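Right, thread time. I've been promising a write-up of the grape planner since August, so get a brew. 1/11

Short version: I write the bit of software that decides where two hands go when they're handling fruit. It's called Skukell. It sits between the perception node (Idivik) and the arm controllers, and for months the pair of them have been blaming each other in my logs. 2/11

The layout is a little fruit shop. Crates on a cart, crates on a stand, lots of greenery. Grapes are horrible for a planner! A bunch has no proper shape, it sags as soon as you lift it, and the stem is never where you'd like it to be. 3/11

Idivik also used to merge neighbours. Red bunch and green bunch in the same crate? One big lumpy object, thanks very much, grasp point in the gap between them. 4/11

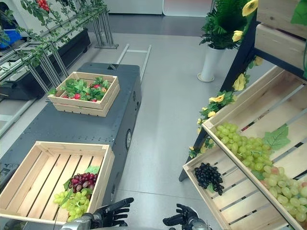

5/11 What I changed in perception

Colour now gets a vote before depth does. I was dead against this (colour goes wrong the minute someone fiddles with the lights) but Shayne Henare talked me into trying it on 26 recorded runs and the merging dropped to almost nothing. Leaves get their own label too, so a vine leaf lying next to a bunch doesn't drag the centre off sideways.

6/11 What I changed in planning

The old version planned each arm by itself and then checked for clashes. Loads of rejected plans, loads of waiting. Now the two hands share one goal: a pose for the bunch, with each hand's pose hung off that. The wrist can turn up to 90 degrees before the cost goes silly.

7/11 Support from the side

This is the part I'm proudest of, so indulge me. One gripper comes down from the top, the other hand closes on the side of the bunch, and the planner treats the pair as a single closed chain while both are touching. If either one slips more than 15 mm from where it should be, everything pauses and we replan from the current pose.

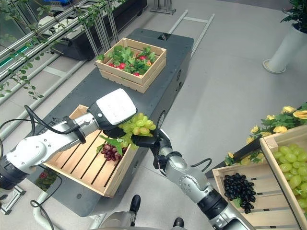 Tuning that pause was most of my winter, by the way. Too tight and it stops every time a grape rolls under a finger. Too loose and you've got one arm pulling against the other, and the force plots look like a seismograph.

8/11 Tooling, quickly: I replay everything in Gidey, our log viewer. It now draws the planned path and the real path on top of each other, which I should have built a year ago. Half my "planner bugs" were clock drift between the arms.

9/11 Still rubbish: strawberries in leaves. Idivik sees a bush. I've got no good answer yet and will take suggestions.

10/11 Somebody will ask, so: no, it isn't learned end to end. Kurnia, the grasp scorer, is a small network, everything after it is plain old optimisation and a lot of if statements.

11/11 New config files went up on 13th January. If you pull them, delete your old cache first or the wrist limits won't load. Back to the strawberries for me!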